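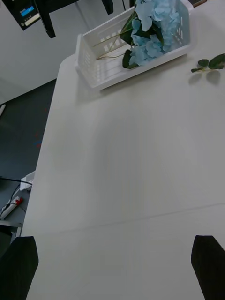
From: Joana Moreira
To: Prata users list
Date: January 9, 2022
Subject: Re: teaching by hand or from the leader arm?

Hello Masaru, and hello everyone,

Thank you for such a thoughtful message, and sorry it sat in my inbox over the holidays. I kept meaning to answer properly and then there was always another cake to eat.

Masaru Ueda wrote:

> We are setting up our first flower task at Rollmont and I would like
> advice before we record a lot of demonstrations. Do people here hold
> the arm and guide it by hand, or drive it from a leader arm? By hand
> feels more natural to me, but my colleagues say the wrist view comes
> out better the other way. Also, how many demonstrations did you need
> before the policy was any use with soft things like artificial
> flowers and leaves?

We have done it both ways with the Cirnuvwood setup, and I have become quite fond of the leader arm, although it took me most of December to get there! When I guide the arm by hand I do feel the weight of it, and the approach to a basket comes out lovely and smooth, but my sleeve gets into the wrist view over and over, and a policy that has learned to look for a blue cardigan is not much good to anybody. With the leader arm I stand well back and the view stays clean from start to finish.

The price is that you lose your sense of touch. Artificial hydrangeas are springy, and the heads are wide, so I tend to squeeze too hard or catch a petal when I meant to take the stems. My advice is to go in slowly with the fingers open wide, stop for a moment over the stems, and only then close. Please do leave that little stop in when you trim your recordings. I cut mine out of the first batch to save disk space (silly of me) and the arm went diving in like a gull.

As for numbers, we recorded 340 demonstrations and kept 271 of them. Most of the ones I threw away were mine from the first two days, when I was still learning which way the leader wrist turns. We had something usable at 176, as long as the basket stayed where we had put it. Turning the basket to different angles between recordings helped more than anything else we tried, and I would do that from the first morning.

Loose sprigs of leaves I would record as a separate task. They lie so flat that you want a lower, more careful approach, and ours got muddled when we mixed the two.

Are you running Drusix for the recording, or something of your own? If it is Drusix I can send you my settings file, with the caution that my comments in it are half in Portuguese.

Warm wishes to all at Rollmont,
Joana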